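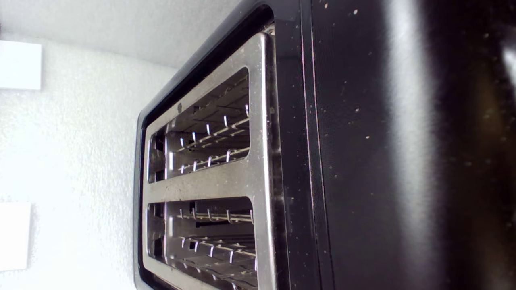
Two bread slots seen close up, with the wire guards catching the light. Reflections of this kind are a persistent source of false edges for depth estimation.

A toaster is a poor subject for a vision system. The housing is black and glossy, the top plate is brushed steel, and the slots are dark cavities lined with thin wire. Stereo matching struggles with all three, and a planner fed with the result will either refuse to move or move to the wrong place.

Ellska, a small software team led by Karine Gagnon, has spent the period since October on exactly this class of object. Its planning package, Sevar, takes images from several cameras, builds an estimate of where each surface lies, and attaches an error figure to every patch of that estimate. The planner then treats doubtful patches as thicker than confident ones.

"Most stacks throw the uncertainty away at the point where it becomes useful," says Gagnon. "The perception module knows it is guessing. The planner ought to be told."

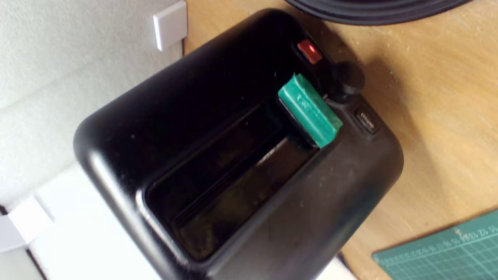
The control end of the toaster: green lever raised, red indicator just above it, round knob to the right.

Small coloured parts are handled separately. A green lever against black plastic is easy to segment, and Sevar uses it as an anchor: once the lever is found, the pose of the whole body can be fitted to a stored model. Rochelle Mbeki wrote the fitting code. Her first version searched the full range of orientations and needed 310 milliseconds per update. The current one starts from the previous pose and needs 61.

The saving matters because the arm's own body gets in the way. As the gripper approaches, it covers the features the tracker depends on, and the estimate has to be carried forward from joint angles until they come back into view. Mbeki caps this at two seconds. After that the controller holds position and asks for a fresh fit.

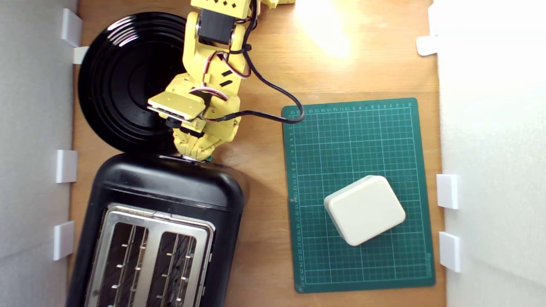 The yellow arm over the workspace, its gripper close to the upper end of the toaster. To the right, an off-white box rests on the cutting mat.

Servo backlash is the other half of the problem. Low-cost arms do not go quite where they are told, and the offset changes with the direction of approach. Ludger Wendt, who maintains the control layer, models it as a separate correction for each joint, applied after planning. He tried folding it into the planner and abandoned the idea – the search became slower and the paths no better.

Wendt's layer also logs commanded and measured joint positions on a common clock with the images. Replaying a log through a newer build is now the team's usual regression test. A change that alters the planned path by more than two millimetres is flagged for a person to read. 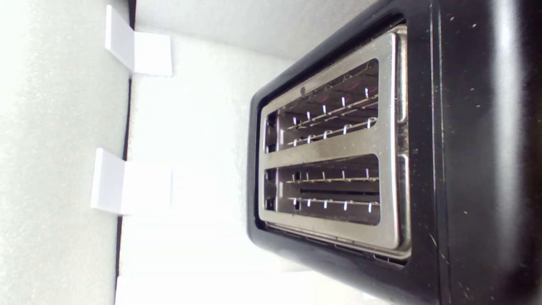

Guard wires inside both slots of the toaster. Their tips show up as rows of bright points.

Thin structures remain the weak spot. The guard wires are narrower than a cell in Sevar's occupancy grid, so they appear and vanish as the viewpoint shifts. Refining the grid everywhere would cost too much memory. Aaliyah Friesen is testing a local refinement that subdivides cells only where the image gradient is high and the depth error is large, a condition which picks out the wires and also, less usefully, crumbs and dust on the housing.

A filter for isolated specks is in progress. Friesen expects to merge it after the release planned for 10th January, which will carry the pose tracker and the log replay tool but leave the grid as it stands.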